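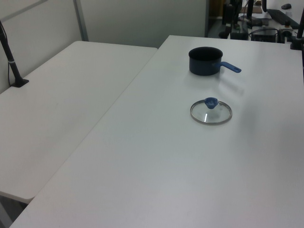
Rice always sticks to the bottom

calell
I moved to Vindbridge in April and since then I cook rice almost every day in a small pot. I wash it, I use 2 cups of water for one cup of rice, and always I get a hard layer on the bottom. What do I do wrong?

rollus
Too much heat. Bring it to a boil, then put it on the lowest setting with the lid closed. And don't stir, stirring makes it gluey.

Feven Derese
I do not agree about the lowest setting. On my electric stove the lowest is too weak and the rice stays hard in the middle. I use number two of six, for twelve minutes. After this I turn it off and leave the lid on for ten minutes more.

rollus
Twelve minutes on two would burn it in my kitchen. Depends on the stove, I guess.

calell
Mine is electric also. Should I soak the rice before? My aunt soaks it for 40 minutes.

Feven Derese
For basmati yes, but then you must take less water, one and a half cups is enough. For short rice I only wash it.

rollus
Soaking is a waste of time for weeknight rice. Never noticed a difference.

calell
I tried on Thursday with soaking and less water, on number two. Only a thin layer was stuck, and it came off with a spoon. The grains were a little too firm for me, so next time I will add some more water.

Contact | Copyright Vindbridge Kitchen Forum | Back to top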